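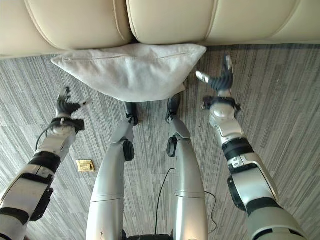
Section 3. Cushions, pillows and the floor underneath

By now you should have the frame of your Stimmont standing on its own feet with the back bolted on (Section 2). If it still rocks when you sit on the arm, go back and give the bolts another turn with the 5 mm key before you start on this part, because you don't want to be crawling under there again once the cushions are in. I've done it. You lose the key, then a sock, then your temper.

I'm Zlatko Kneževič, and I write these guides for Hitemano. I also have a Stimmont in my own living room, in the cream leather, on the gray Illberg carpet tiles, so a lot of what follows comes from living with the thing and not from the drawing board. The fabric version goes together the same way, but skip the leather care at the end.

3.1 What you need

The two seat cushions
Your Miah pillow or pillows (sold separately, and yes, I know, people ask)
The 5 mm key from Section 2
A soft dry cloth
A vacuum with a brush head
Carpet tiles, if you're laying them now. Illberg tiles come 12 to a box.

Take off your belt if it has a big buckle! Watches too. Leather forgives a lot of things but it doesn't forgive a buckle dragged across the front edge.

3.2 If you're laying carpet tiles first

You can put the sofa on any flat floor. I like it on carpet tiles since they don't creep around the way a rug does, and if someone drops a bowl of chili you pull up one tile and not the whole floor. But lay them before the sofa goes into its final spot. Trying to slide a tile under a loaded sofa is a two-person job and one of the two will be cross.

1. Sweep and vacuum the bare floor. Any grit you leave will be felt through the tile sooner or later.

2. Open every box and mix the tiles up. The streaks vary a bit from box to box, and if you lay one box at a time you get a patch in the corner that looks like a different carpet.

3. Turn one over. There's an arrow on the back. All arrows point the same way if you want the streaks to run in one direction across the room.

4. Start from the middle of the room and work out to the walls, so your cut pieces end up at the edges (and mostly behind furniture).

5. Push each tile up against its neighbor with your palms flat. Don't jam them. If a corner starts to lift, they're too tight.

6. Walk over the whole thing in socks. You'll feel any raised edge right away.

Note: you'll still be able to see where the tiles meet if you look for it. The streaks don't line up perfectly from one tile to the next, and on a gray pattern like this the tone can shift a little depending on which way the light comes in. It's how tiles look. I stopped seeing it after a week or so.

Caution: when you move the sofa onto the tiles, lift it. Please don't push. Sofa feet will catch the first edge they meet and fold it up like a playing card.

3.3 Fitting the seat cushions

Now the nice part. The cushions come squashed, and they need a rest before you fit them. Unwrap them, stand them on end somewhere clean, and go make coffee. Overnight is better if you have the patience. I never do.

1. Wipe the seat deck with the dry cloth. Sawdust, staples, bits of packing tape, it all ends up there.

2. Check which cushion is which. Each one has an L or an R on the tag at the back. They look the same until you put them in wrong, and then you get a gap you could lose a remote in.

3. Set the left cushion in first. Back edge down, then lower the front.

4. Pull it forward until the front edge lines up with the sofa base. The piping should run in a fairly straight line along the edge. If it wanders, lift the cushion and drop it again. Tugging on the piping itself is a bad idea.

5. Do the same on the right side.

6. Push both cushions toward the middle with the sides of your hands until they meet. You want one narrow dark line between them and no daylight.

7. Sit down. Move over, sit down again. Give each side 5 minutes of proper sitting, with a book or whatever you like.

8. Stand up and look at the front. Smooth the leather from the center out with an open hand.

Note: one cushion will probably look a bit fuller than the other at first. On mine the left one bulged at the front for most of November, and I fussed over it every evening until my wife told me to leave it alone. It settled. Swap who sits where for the first few weeks and they'll even out faster.

Note: new leather squeaks when you slide around on it, especially in shorts. That goes away too.

3.4 The pillow

The Miah is a separate pillow with a removable cover, and it comes vacuum-packed flat as a pancake. Don't panic when you see it.

1. Cut the plastic at the corner with blunt scissors. Point the blades away from the pillow, because the fabric is right up against the plastic.

2. Shake it out. Really shake it! Hold it by two corners and snap it like a wet towel, then turn it around and do the other end.

3. Find the zipper. It's hidden in the seam and people write to us every week to say their pillow came without one. Run your thumbnail along the seam until you feel the teeth.

4. Open it, reach in, and push the filling out into the corners. The corners are what make a pillow look like a pillow and not a sack.

5. Close the zipper and tuck the pull back under the fold so it can't scratch the leather.

6. Put it on the sofa with the zipper seam facing down or to the back.

The fabric wrinkles a little. You can iron the cover on low, inside out, if that sort of thing bothers you. I have never once ironed mine and nobody has mentioned it.

3.5 Keeping the pillow on the sofa

All right, this gets its own heading because it's the question I hear most. A soft matte pillow on smooth leather is going to slide. You get up, the cushion springs back, the pillow tips forward over the edge and ends up on the carpet, leaning against the front of the sofa. Mine spends half its life down there.

A few things that do help:

Put it in the corner, where the arm and the back meet. It has two sides to lean on and it mostly stays.

Stand it upright. Flat on the seat is the worst spot, and right over the join between the cushions is the worst of the worst.

Fold a small throw and lay it behind the pillow. Wool grips best. Fleece works fine.

Keep the leather clean. A seat with a film of polish on it might as well be a playground slide.

A few things that don't: double-sided tape (never, it pulls the finish off), safety pins (never ever), and the rubber mesh for under rugs, which can leave a print on light leather in warm weather.

If the pillow has been on the floor, do this before you put it back:

1. Pick it up by the middle, not by one corner. The filling slides to the low end otherwise and you're back to step 4 in 3.4.

2. Turn it over and check the side that was on the carpet. Light gray shows crumbs and dark threads.

3. Brush it off with your hand, over the floor and not over the seat.

4. Give it a couple of good pats on each side and set it back in its corner.

Caution: don't kick it under the sofa to deal with later. The gap is low, there's more dust there than you think, and the cover will come out with a stripe across it.

3.6 Cleaning as you go

Leather first. Dry cloth once a week, along the piping and down into the seam between the cushions. For a spill, blot it, then wipe with a cloth wrung out in plain lukewarm water, then dry. No kitchen spray, no baby wipes. Twice a year I use a leather cream, a blob the size of a hazelnut per cushion, and I let it sit before buffing it off. My father had a cream sofa he bought in 2000 and treated exactly like that, and my sister still has it in her den.

Pillow cover next. Zip it closed, turn it inside out (yes, in that order is impossible, so turn it first and then zip it), wash cool, hang to dry. Keep it out of the tumble dryer. Put it back on only when it's completely dry.

For the tiles, vacuum in the direction of the streaks and then once across. Along the strip right under the front edge of the sofa, switch to the brush head and get down on your knees, as the big head won't reach into the shadow there. If a tile is stained beyond saving, peel it up from one corner, drop a spare in with the arrow matching its neighbors, and press the edges down with your foot.

Keep your spare tiles flat. I stood mine on end in the garage one summer and they've been banana-shaped ever since.

Section 4 covers the leg extensions and the footstool. If you didn't order either, go straight to Section 5 and fill in your warranty card while the key is still on the table.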